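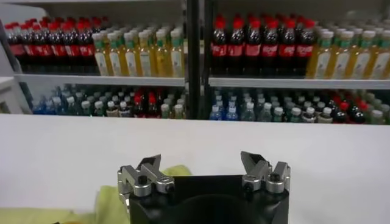 Cola and tea bottles shelved in blocks, with a white table and a cloth in front.

Reference > Retail > Store Display > Block Shelving

Contents Articles Topics Glossary Search

Block shelving

Block shelving is a way of stocking bottled drinks in which all bottles of one kind stand together in rows several deep, side by side with a block of another kind. It is used in grocery stores, canteens and refrigerated display cabinets. The blocks are often repeated in the same order in the next bay, so that a customer standing at either one finds the same choice.

Layout

A shelf is usually planned from the front row. Each bottle in the front row is called a facing, and the bottles directly behind it make up its lane. A block consists of two or more neighboring lanes of one product. Cola and tea are common neighbors because dark bottles with red caps and labels are easy to tell from yellow or amber ones at a distance. Labels are turned toward the customer.

In a repeated layout, the dividing post between two bays marks the point where the order starts over. The left bay might run cola then tea, and the right bay cola then tea again. Lower shelves may carry a wider mix.
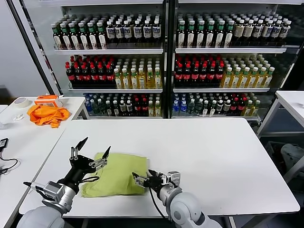

Repeated blocks take more stock to fill than a single run, and a gap shows sooner. In Rostier's handbook of small-store display, the shelf plan used at the Arildale canteen is drawn with 5 lanes to a block. Venkatesh Raju later described a narrower form with 3 lanes, known as the Vokness plan, for cabinets in hallways and break rooms.

Stocking and care

New bottles are placed behind older ones, and the front row is pulled forward to the shelf edge. A table or cart near the shelves gives the stocker a place to set down cartons and a cloth. Shelf boards are wiped one lane at a time, with the bottles from that lane moved to the table. Glass doors, where fitted, are cleaned last.

Related terms

Facing: a bottle visible in the front row.
Lane: a line of bottles from front to back.
Bay: the section of shelving between two upright posts.

See also: Shelf plan, Stock rotation, Display cabinet

Last revised March 1, 2020

This site uses cookies to remember your settings. Accept Decline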